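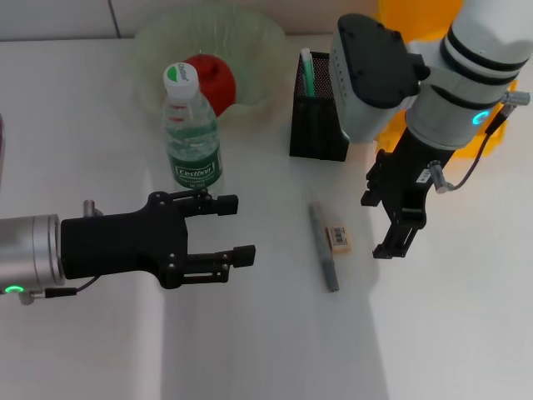
May 24, 2025. Job 3923, the Bilteo ute with the singing diff. Carrier is out, the pinion is out and I've got bearing blue on both sleeves already. The owner's story is that another shop set it up 1665 km ago and it's whined ever since, worst at 90 on the highway with a light foot, and goes quiet the second you lift off. I believed most of it before I'd drained the oil and all of it after. First thing I did was get the shims out and lay them down in order, left side on the left, right side on the right, with the caps next to them the way they came off. A white tabletop like the one in the photo at the top is the right thing for this, by the way. On our steel bench the thin shims just disappear, and I spent a good part of the morning hunting for one that was stuck to the bottom of a cap by its own oil (my fault, should have wiped them first).

Oil was grey with a bit of shimmer to it but no chunks, and the magnet had the usual fur. Crown wheel teeth look better than I expected. The drive side has a polished strip low down near the toe and the coast side is hardly marked, so the pattern's in the wrong spot but I don't think the gears are ruined. Yet. Pinion bearings are another matter. The head bearing has a faint ripple you can feel with a fingernail and the tail one feels dry and notchy by hand. Both going in the bin. Carrier bearings I'd have reused in my own car, but not in someone else's, so those get done too.

Before pulling it down I did get a backlash reading off the Zurden dial gauge, and it was all over the shop. Tight in one spot, loose as a gate on the opposite side. I moved the magnetic base and did it again and got the same thing, so it isn't me. Could be crown wheel runout, could be a burr under the flange. I ran a fine stone over the mounting face and there was definitely something raised near one of the bolt holes - a tiny bit of thread pulled up, I reckon, from somebody running the bolts in with the rattle gun. Cleaned it flat, chased the holes, blew it all out. Will check runout properly once the new bearings are pressed on.

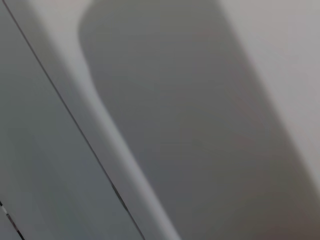

Pinion depth is the bit I'm least happy about. The shim behind the head bearing has no marking I can read, and the number etched on the pinion doesn't agree with what's in there unless the housing is a long way off nominal. My guess is they swapped the gear set and put the old shim straight back in. You can get away with that now and then, and it'd explain the toe contact nicely if it was coupled with the carrier sitting over too far. I'm going to start with a thicker shim and a set-up bearing (the old one, honed so it slides on and off) and paint a few patterns before I commit to pressing anything. If whoever is in on Monday needs the set-up bearing, it's in the Mamer tin with the blue lid, and please put it back in there. I've made that thing twice now!

Crush sleeve: used, flattened, bin. I'd like to go to a solid spacer on this one given it tows, but Duan only had the crush type on the shelf and the solid kit is a special order. Rang them, they'll let me know. The new sleeve, pinion seal and nut came to $44, put it on the job card under sundries. Bearings are already on there.

Also found the breather blocked solid with red mud. Not the cause of the noise, but it does explain the weep at the axle seal, and I'm a bit annoyed nobody had looked. Poked it through with wire for now. It wants a proper extended hose up behind the tail light like we did on the wagon in December, so I'll ask the owner if he'd like it while everything's apart.

Still to do: press off the head bearing with the clamshell, measure the old shim in a few places and write it on the card, wash the housing again (there's still grit in the bottom of the oil gallery, I can feel it), and order gear marking compound, as the yellow tube's gone hard. Brakes need to go back on the left side too, the drum's under the bench wrapped in a rag.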